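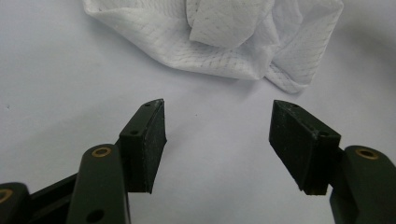

How many examples does a learning system need before it can pick up a cloth?

More than its builders usually expect, and the number by itself says very little. A few dozen good grasps of one cloth on one table can teach a system to grasp that cloth on that table. Whether they teach it anything else has to be tested, and in most published work the test is thin.

Chapter 6
Gathering Examples

The earlier chapters took the training set as given. We had a pile of recordings, and we asked what a learning method could do with them. In this chapter we go back a step and ask where the pile comes from. Students tend to hurry through this material to get to the methods in Part 2, and the field has hurried through it in much the same way.

The common claim runs like this. A person carries out a task many times with a hand-held gripper. A camera fixed to the tool records each attempt. The recordings are passed to a learning system, which works out how to do the task with a real arm. Gathering is cheap, the argument goes, so we can have as many examples as we like, and with enough of them the hard parts of the problem go away.

Each step in that argument deserves a second look. Gathering is cheap only if you leave out the hours spent checking. A recording in which the fingers close on air is still a recording, and unless someone watches it, it goes into the pile with the rest. The Erkstead set, which we will use in the exercises, was first announced at 3337 recordings. That figure included failed grasps, false starts, and many stretches in which the tool was simply being carried back to its starting place. Later users had to sort these out for themselves, and they did not all sort them the same way. Two papers that report results "on Erkstead" may have trained on quite different material.

6.1 What one example contains

Take a soft wipe on a white table, with the fingers of the gripper open and facing it. For a person this is hardly a task at all. For a learning system it raises a string of questions that the recording leaves unanswered. Which fold should be taken? Would a raised flap be a better target than a part lying flat? If the person goes for the flap, was it chosen for its shape or for being close at hand?

The recording holds the motion and the view. It does not hold the reason. A learner that sees the flap taken again and again may settle on "go to the flap," or "go to the right," or "go to the darkest shadow." All of these fit the examples equally well until the cloth is thrown down some other way.

Plain tabletops make the trouble worse. They are popular with the people who gather examples, and for understandable reasons – the object stands out and the lighting is easy to keep even. But a white cloth on a white table gives the learner mostly folds and shadows to go on, while a white cloth on a brown table gives it a sharp border. A system trained on one has no particular reason to handle the other. The team at Darkgate found this when they moved their tool to a second room and saw success fall from 16 grasps in a row to 2. They put it down to the lamps. They may have been right, but they changed the table as well, so we cannot tell.

6.2 The person holding the tool

People get better with practice, and they also get lazy. Early recordings by a new operator are slow and full of small corrections. Later ones are quick and look nearly alike. Most projects prefer the later ones and throw the early ones out. This is a mistake more often than it is admitted. The corrections show what to do when the fingers arrive in the wrong place, and a learner that has only seen clean approaches has nothing to copy when its own approach goes wrong.

The Čierny notes, reprinted at the end of this chapter, argue for keeping everything and labeling it. We agree with the labeling. Keeping everything is harder to defend – a bad habit repeated often enough looks to the learner just like a skill.

Filed under: Robot Learning > Data and Measurement > Textbook Chapters

Related sections
Sorting failed grasps in the Erkstead set
Reading the Darkgate results a second time
The Čierny notes on labeling
Trodport: one task, many operators
Exercises for Chapter 6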